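Speaker notes: House Rules for Handheld Data Collection
Skudico practice meetup, Apr 24, 2018

Slide 1. Hello, thanks, water bottle. Don't read the title out. Ask who has written a lab rule in the past year, then ask who has read one (pause, let them laugh).

Slide 2. Both pictures up together, leave them there for a bit.

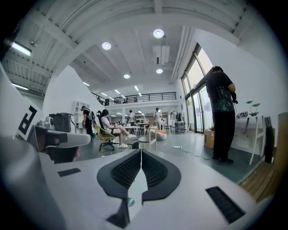
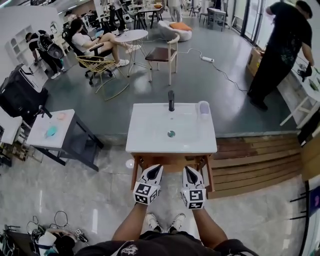 The subject tonight is floor rules: the short page of good practice you agree on before people start moving around a shared room with grippers, marked gloves and backpacks. I love this topic, and I know how that sounds! We have pages and pages on calibration and file naming, and then the floor gets one line that says "keep tidy." Look at the power strip on the floor in both pictures, and the cable with it. People are walking, people are sitting with their legs stretched out, and a person carrying a device has most of their attention on their hands. So rule one in the Omell handbook is about feet. Every cable on a walking route gets taped down or lifted, and every strip has a place marked for it.

Slide 3. Rule one, the small print. Tape the whole run, ends included. Bright tape on a gray floor. A strip never sits where someone will step while looking at a gripper. Mention that we argued over cable ramps for most of March and ended up allowing them but not asking for them. (If anyone wants the ramp story, save it for the break.)

Slide 4. Markers. Go back to the second picture for a moment and point at the cubes on the backs of the gloves. Rule two: check the markers before you put the gloves on, again after any knock, and write the check down. A scuffed face gets replaced that day. Our test set at Brirnix was 300 recordings, and we threw out 90 of them over marker trouble that a quick look would have caught. Say that number slowly. It still hurts, and it's the best argument I have for a checklist!

Slide 5. Levels and edges. In the glove picture the tile stops at a raised platform, and that's a lovely teaching example. Rule three: walk the route once with empty hands before recording. Steps, plank edges, chair legs, all of it. Anyone wearing a backpack does the walk with the backpack on, since turning around takes more room than you think. If a chair moves, walk it again.

Slide 6. Other people in the room. Slow down here, questions always come. Rule four: everyone who could end up in a recording is told before it starts, and agrees, including the person way at the back. A sign on the door is fine as a reminder but doesn't count as asking. Anyone can say "stop" and the recording stops, no reasons needed. Bhatia put this on a card by the entrance and I think every site should copy them.

Slide 7. What it costs. The full floor check takes 443 seconds at our slowest site, timed, coat off to first recording. We've now done it before 3,000 sessions and new people pick it up in a morning. I get a little carried away on this slide, watch the clock.

Slide 8. Leave the one-page version on screen during questions. Copies are on the table by the door, please take two and scribble on one. Email me the scribbles.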